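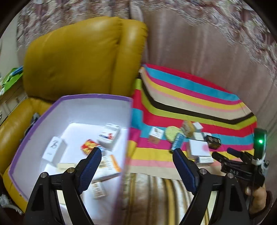 Can you build a robot arm at home without a real workshop?

You can, as long as you pick a small one and don't mind giving up a room for a while. The arm I went to see runs off a desktop power supply and lifts less than a bag of sugar. Most of the tools that went into it fit in one drawer, and the one big purchase was a 3D printer that gets used for plenty of other stuff too.

Zumerico open house, Tue 9 June

I've been reading the Zumerico build log since the very first post, so when Oddur Mikkelsen wrote that he and Nanna Gunnlaugsson were opening the house in Grulia to anybody who wanted to come and look, I was on the early bus with a notebook and two sandwiches. What a day!

The arm lives in the back bedroom, clamped to a workbench Oddur made out of an old door. It has six joints and it is on its third shoulder. The first one cracked and the second one worked fine but howled like a dog (there's a recording on the log, go listen). Number three uses a belt from Jellow, the little parts shop down by the harbor, and it is so quiet that I kept leaning in to check it was moving. Nanna let me run it from the laptop. I made it wave. I made it wave a lot, and then a kid behind me asked for a turn.

Money came up right away, as it always does with this crowd. The belt and both pulleys were $68, which got a groan from the man next to me, but Oddur said he'd spent more than that on cheap ones that slipped. The elbow is still printed plastic and took 17 hours in one go. They have 40 or so failed parts in a crate under the bench, each one with a note in marker saying what went wrong, and I could have spent the whole afternoon in that crate. My favorite just says "backwards." 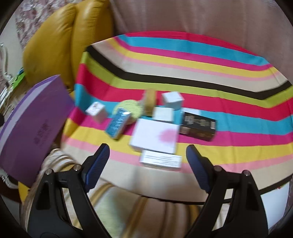 Picking things up is the part I really came for, as my own arm at home can reach a box just fine and then shoves it straight off the table. Nanna's approach is to do the job by hand first, with a hand-held gripper, and work out the moves from there before the arm ever tries them. I had a go and learned more in ten minutes than I had all winter. A skinny carton like the little white one between the jaws is friendly, with two long sides to close on. The round yellow-green thing farther back is a whole other story, and I'd want to come at it from more than one side before I trusted any settings. She also likes a loud cloth for this. I'd have gone for plain gray, but she says stripes make the software earn its keep, and I've already dug an old beach towel out of the closet to try it.

We talked cameras over coffee and got a bit stuck on lighting. Oddur wants one lamp, fixed, always the same. Nanna wants to change it every time. They have clearly had this talk before!

Then a few of us walked over to Grímsdóttir, the bakery on the corner, and drew wrist joints on napkins until they started stacking the chairs. I still have mine. It has a cable path on it that might even work.

The new wrist should be on the arm in July, and they plan to open the house again once it is. Bring slippers, the hallway floor is cold. The bus back leaves from the church side of the square, which I found out by standing on the other side.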